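I own a small pile of shares in Gwynne Energy, small enough that my wife calls it a hobby, so when they offered private shareholders a day at the Trostari site I said yes before I'd even looked at the train times. There were nine of us on the minibus, most of us retired, one fellow with a flask the size of a fire extinguisher. We got there a little after ten and went straight into a safety talk, then hard hats, then boots (mine were a size too big and I clomped around like a toddler all day).

Trostari is an onshore gas field, and I'd only ever known it as a line in the annual report. It's much quieter than I expected! You've got the wellheads, fenced off, a separator, a row of tanks, and a control building no bigger than my garage. Seren Wynne, the site manager, walked us around and answered everything thrown at her, including a pretty pointed question about why the fourth well is still shut in. Her answer was water. It came in sooner than the model said, and they'd sooner leave the well alone until they've worked out where it's coming from than spend money guessing. I've sat through a lot of calls where that question gets a lot of fog, so I liked hearing it straight.

She also let us stand by the compressor for a few minutes, which was loud enough to end all conversation. It's rented, by the way, and I hadn't picked that up from the accounts. They'd like to buy one outright, but not this year.

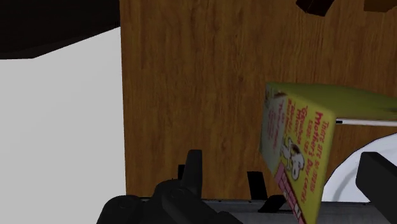
After lunch we got the money side from Nia Mostyn, who handles investor relations and talks very fast. Cash should last them into next year, she told us, without another placing, provided the Zimora farm-out closes on the terms already announced. I've heard "provided" before – my shares are down by some 8 percent since I bought them, so I wrote that word down and underlined it. She's clearly a straight talker, though, and she didn't pretend the spring fundraising had been popular. I got home full of good intentions about sorting out my own paperwork, and went looking at pictures of study paneling instead. I'm very taken with tall brown wood like the panel in the picture here, with the grain running straight up and down and the knots left showing, next to a plain pale surface. It'll have to wait for a better share price.

Back to Zimora. The partner is Nurkano, and the deal has them paying for most of the first well in return for half the license. Somebody asked whether giving up half was too much, and we had a good 20-minute argument about it over coffee. My own view is that half of a drilled prospect beats all of a map, but the flask man disagreed strongly and he's been in the stock far longer than I have. Nia wouldn't be drawn on a drilling date beyond saying we'd hear more in November.

A few practical notes if you get invited to the next one. Wear thick socks, eat before you go, and bring your questions on paper because phones have to stay in a locker while you're on site. The minibus left at 4 and I slept most of the way to the station. I haven't bought any more shares and I haven't sold any. I did send Seren an email asking about the water, and she's promised me a copy of the slide with the well logs on it.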